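README: Kustico, a shed-built PC stripping arm
Aug 29, 2023
By Stavros Leka

G'day! Kustico is my attempt at getting a robot arm to handle the fiddly bits inside old desktop towers, mostly memory and processors. It lives in the shared workshop at Turnthorpe, where Grigoris Karamanlidis does the wiring and I do the swearing. The repo has the arm configs, the printable fixture files and a folder of logs that badly needs a tidy.
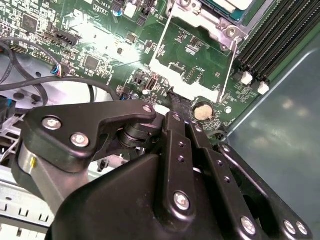

Before you run anything, set your speed limit in hermans.yaml (Hermans is our motion script, don't ask). I keep mine at 5 per cent for anything near the board, and I'd leave it there until you trust your calibration. The recorder grabs the wrist view and the bench view together, so check both are live first.

The tower goes on its side on the slotted table with the fixture plate to its left. Mine's printed in grey, but any colour will do!
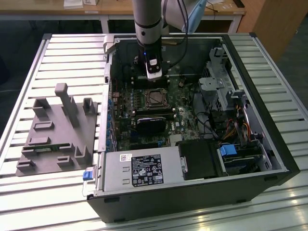 Gripper over the motherboard, fixture plate alongside.

I'm up to version 8 of that plate (the first 3 were rubbish, and version 5 warped). If you move it even a smidge, redo the offsets. Yes, even if it looks right.

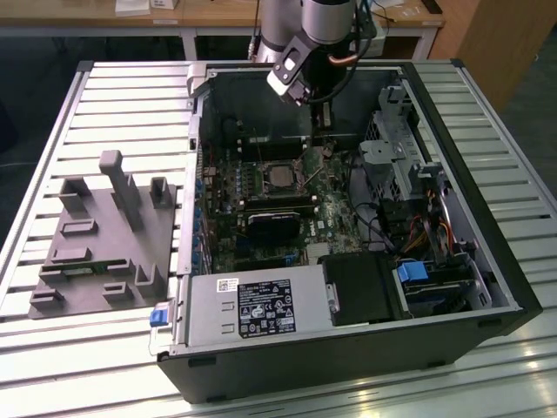

Bench view with the Dell tower on its side and the CPU exposed.

Processors are the scary part. Go in with the load plate up and watch the wrist view the whole way down – I've got a kill switch under my other hand and I reckon you should too. 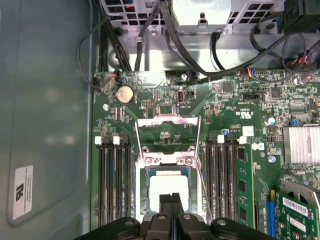 Wrist view, fingers reaching towards the processor in the open socket.

Still to do: sort the log names, write up the Gikcombe gripper mount, and get a proper cable guide on the arm by November.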